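Ticket 464: gripper drops out of position after homing
Cell: Birnance bench arm
Opened by: Seul-gi Do
Assigned to: Han-gyeol Cho
Status: monitoring

Seul-gi, 9:40
After homing, the fingers close a little left of where we taught them. Grasp test on the mug failed 7 times this morning. Restarted the controller, same thing. Arm joints all report fine.

Han-gyeol, 10:15
Great report, thanks! Joints reading fine makes me look at the tool end first. Please open the fingers, park over the mug and leave it there, I'm coming down. 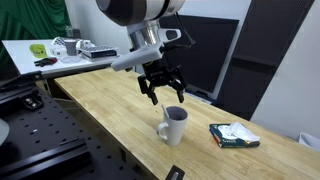 Han-gyeol, 11:05
Found it, and I love this kind of fault! The tool offset went back to the default when Min-kyu loaded the June backup, so the controller was working from the wrong fingertip point. I re-taught it with the pointer, then went back to the mug. One request for the grasp test: take the spoon out first. The handle leans over the rim on the same side as the left finger, and I'd like one less thing to bump while we check the offset.

Seul-gi, 11:50
Spoon out, speed at 67 percent, clean picks every time. So happy!

Han-gyeol, 13:20
Lovely! Now back to 100 percent, please, and run it over lunch tomorrow. New offset is saved in the Gumix profile. Jae-in, can you delete the old backup? Leaving this open until Sunday.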